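Hand-held grippers, buying for a second site - what would you budget?
Board: Kit and costs

fultska_jo
We are setting up a second site in October for clothes handling, picking up and folding on beds. I have 1,432 to spend and need hand-held grippers, spare finger pads and storage. The Niva quote is 891 for a pair. Toivonen want more but include spares. Has anyone bought either?
Joanne Inskip

cidik
We have the Niva pair. They are fine. I would put 70 aside for pads before you think about storage.

marlpit
I disagree. Pads last well enough on fabric. Spend it on a third gripper so that work doesn't stop when one is away for repair.

cidik
That depends on the fabric. Knits and anything with metal buttons are harder on pads than bed sheets. Joanne, what sort of clothes is it?

fultska_jo
Mixed, mostly dark things and knitwear. These are from the bedroom work.
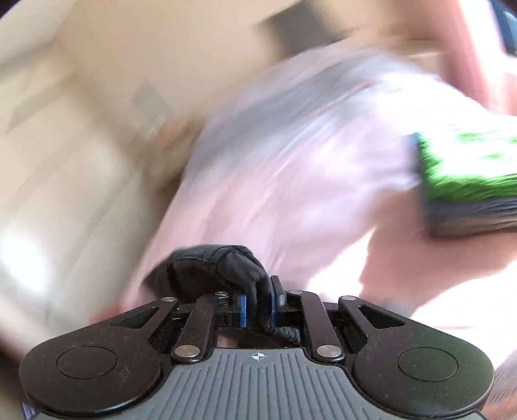
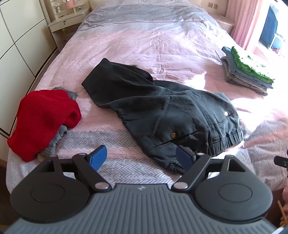
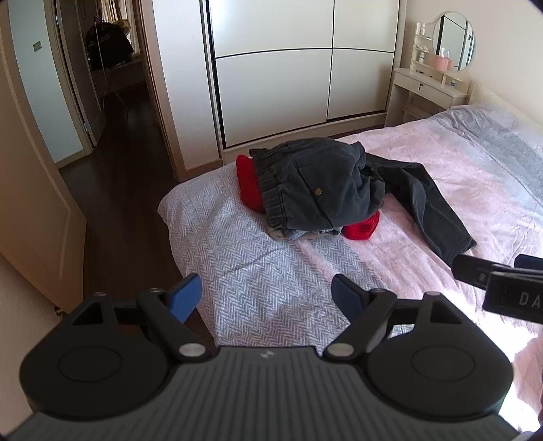 oldgate
Do spare pads need to be ordered with the grippers, or can they wait?

cidik
They can wait if your supplier keeps them in stock. Ask for the delivery time in writing. Ours took 20 days, so now I keep one full set in the drawer.

marlpit
Still think a third gripper is the better buy. With two, one fault and a whole pair is out of use.

fultska_jo
A third won't fit in the budget at the Niva price, unless they sell singles for less than half the pair plus a bit. I have asked. Toivonen haven't said what their spares pack contains - I've asked that too.

marlpit
Fair enough. If singles are too dear, ask whether they lend one during repairs. I'd take that over the spares pack.

cidik
Agreed on the loan. Get the postage both ways included, as we had to pay for ours.

fultska_jo
Thanks both. I'll hold the order until Niva reply and put 70 down for pads in the meantime. Storage can come out of next year's money.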